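Notes for the talk, January 17, 2021. Keep to 15 minutes, questions after.

## Slide 1 - Where we are

- Flillden moved its home claims to a single back office in December.
- Before that, claims came in through two teams with separate phone numbers and separate forms.
- Say early that this talk covers household contents and buildings only. Motor is still on the old system.

## Slide 2 - The backlog

- 2,530 open claims on the day of the move.
- 1,547 of those were waiting for a document from the customer.
- In 399 cases we already had the document, filed by the other team. Pause here, people will want to write it down.
- The rest were with loss adjusters or builders.

## Slide 3 - What Waltis did

- Waltis runs the post room and the scanning. They now tag each letter with the claim number on the day it arrives.
- Letters with no claim number go to a named handler, with a limit of two working days.
- Veltero supplied the matching software. Don't get drawn into price - the contract is still being talked over.

## Slide 4 - Small claims

- Broken crockery, spilt paint, a cracked hob. Low value, but they fill the phone lines.
- Handlers can now settle these on the first call if the policy is more than a year old.
- Kwok, our broker partner, asked for the same rule on its own policies. We said yes, from the spring.
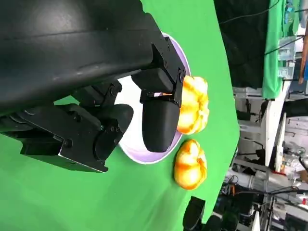

*Black robot arm above a round plate with a pale lavender rim*

## Slide 5 - Still to do

- Letters to customers are too long. The new version fits on one side of paper.
- Complaints are logged in a different place from claims. Handlers have to look in both.
- Ask the room how they deal with claims made by a relative. We have no good answer yet.

Leave the contact slide up during questions.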